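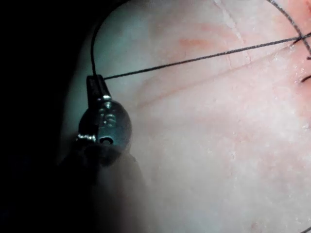 Suture Pad Technician (part time)
Cletel Skills Lab

Cletel is hiring a part-time technician to make, cut and look after the synthetic pads used for suturing practice in our skills lab. The position is open now and we would like the new person to start in December. It is a seven-month contract that may be extended.

You do not need a medical background. You do need steady hands, reasonable eyesight at close range (glasses are fine) and patience with small, repetitive work.

About the lab

The skills lab is a teaching and practice space. People come here to work on basic stitching: placing the needle, pulling the thread through, tying, trimming the tails, and doing it again on the next cut. All of it is done on synthetic pads. There is no animal or human tissue in the lab and none will be brought in.

There are four of us at present. Oanh Tô runs the lab and will be your supervisor. I-hsuan Lam teaches most of the sessions. Demetrius Schumacher handles supplies and the storeroom, and Zhiqiang Lu reviews finished pads and keeps the scoring records. You would share the prep room with Demetrius and work closely with Zhiqiang on the review side.

What you will do

Most of the job is pads. We go through 200 in a normal month. They arrive from the supplier as blank sheets, and everything after that is done in house.

Trimming and mounting. Sheets are trimmed to size and fixed to a backing so they don't slide. A pad that shifts when someone pulls on the thread is no use to anyone, so each one is tugged at all four corners before it goes out.

Cutting. Each pad gets one or more straight incisions, made with a blade and a guide. Beginners' pads have a single cut. Later pads have two long ones with a strip left between them, and that strip has to be wide enough to take stitches from both sides. The depth matters more than the length. If the cut is too shallow it won't open, and if it goes all the way through, the pad pulls apart under the first tight knot.

Coloring. We tint the cuts on most pads a deeper red than the surface so the edges are easy to find. The tint goes on thin and is left alone to set. If you rub at it, it smears along the surface and the pad has to go in the scrap bin or be used for demonstrations.

Surface prep. Pads are dressed before a session so the surface has some shine and the thread moves across it properly. You will learn how much to use. New people nearly always use too much.

Thread and needles. You will lay out black braided thread and curved needles before each session, and collect everything afterward. Needles are logged out and logged back in. If the numbers don't match, the room stays closed until they do. This has cost us an evening more than once and we still do it.

Taking in used pads. After a session, pads are labeled with the user code, the date and the exercise number, then set out for review. Do not trim thread tails or remove loose loops before review. Zhiqiang measures tail length and needs them as they were left.

Recording. For each reviewed pad you will enter the spacing between stitches, the distance from each stitch to the cut, any torn edges and any knots that have come undone. There is a form for this. It is a long form and we know it.

Clearing down. Used pads are stripped of thread. Pads with intact areas can be cut again in a fresh spot and go back into the beginners' stock. The rest are thrown out. Surfaces are wiped, blades go in the sharps container, and the dressing bottles are capped and returned to the shelf.
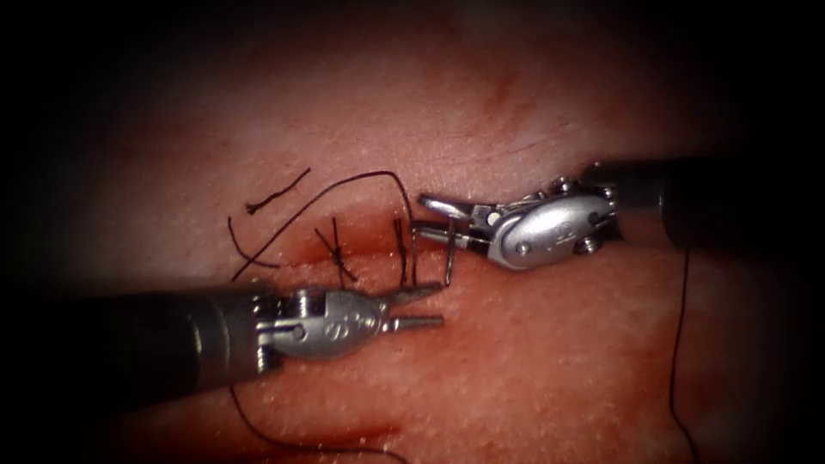
Hours

The position is 20 hours a week, spread over the working week. Start times are flexible on prep days. On session days we need you in the room from early afternoon through to 7 p.m., when the last group finishes, and then for the clear-down. We try to keep session days the same from week to week, but this isn't always possible, and you should expect some changes during busy months.

You will not be asked to work overnight or on public holidays.

Pay and terms

Hourly pay is set according to experience and will be confirmed at interview. You will be paid for training time and for any time spent waiting on a needle count. Paid leave builds up from your first day. Safety glasses, gloves and lab coats are provided. We pay for prescription safety glasses if you need them.

What we are looking for

You must have:

Good control of a blade. This may come from model making, bookbinding, upholstery, leatherwork, cake decorating, dental lab work, framing or anything similar. We do not mind where you learned it.

The ability to do the same task many times at the same standard. The last pad in a batch should be cut the same as the first.

Clear handwriting and basic spreadsheet skills.

Comfort with the look of the work. The pads are red and pink, they look moist, and the cuts look like cuts. Some people find this unpleasant even when they know it is synthetic. Please think about it before you apply.

It would help if you also have:

Some sewing or suturing experience. You will be shown the standard stitches in any case, since it is hard to score a stitch you have never tried to place.

Experience with casting or tinting soft materials. We are testing our own pads to replace part of the bought-in stock, and would be glad of someone who has opinions about pigments.

Experience in a stockroom.

Training

Your first two weeks are spent alongside Demetrius in the prep room. You will cut practice sheets to begin with, and they won't be used in sessions until Oanh has passed them. After that you will sit in on several of I-hsuan's sessions and learn how the pads are used, which ones fail and what failure looks like. Scoring comes last. Zhiqiang will give you a set of pads he has already marked, and you will mark them without seeing his numbers. You then compare. Most people need a few rounds of this before their numbers settle.

We think the hardest part to learn is judging a used pad. A stitch can look neat from above and still be too tight, with the edges rolled under or heaped up. A line of stitches can look untidy and hold perfectly well. Thread color helps, and black shows up well against the pad, but when there are long loops lying over the surface it takes a while to see which strand belongs to which stitch. You will get a magnifier and a good lamp.

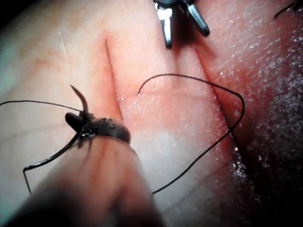
You will also be told to take your time. A pad with two cuts can take a good deal longer to score than a pad with one, and we plan the week with that in mind. If the review shelf is full, tell Zhiqiang and he will move some of it to his own bench. We would much prefer late scores to guessed ones.

Safety and working conditions

The work involves blades and needles every day. You will be given sharps training before you handle either one. Gloves are worn for tinting and for clearing down. The tint will stain clothes and does not wash out, so wear something you don't care about under your coat.

The prep room is on the ground floor and has a height-adjustable bench. Much of the work is done sitting down, with your head bent over the bench, and you are expected to take a break from it every hour. Supply boxes are delivered to the door. There is a cart for moving them, and you will not need to lift anything heavy.

Some of our dressing products contain a mild scent. If you have skin or breathing sensitivities, let us know and we will give you the product sheets before your visit.

The lab has step-free access and an accessible restroom on the same floor. If you need changes to the bench, the lighting or the hours in order to do this job, please say so at any point in the process.

How to apply

Send a resume and a short letter to Booker Marchetti in the Cletel office. One page is enough for the letter. Tell us what kind of careful handwork you have done and for how long. You may include photos of your work, up to seven, but you don't have to. Please do not send samples through the mail.

People we would like to meet will be invited for a paid bench trial lasting half a day. You will trim and cut a small batch of pads, tint one of them, and try a few stitches with I-hsuan. The stitches are not part of the assessment. We look at the cuts, the state of your bench when you finish, and whether your notes match what you did. A short conversation with Oanh and Booker follows.

We will reply to every applicant, including those we don't invite. If you applied for the storeroom position earlier in the year, you are welcome to apply again for this one. Use the same contact and mention it in your letter.

Questions about the work itself can go to Oanh Tô. Questions about pay, leave or the contract should go to Booker Marchetti.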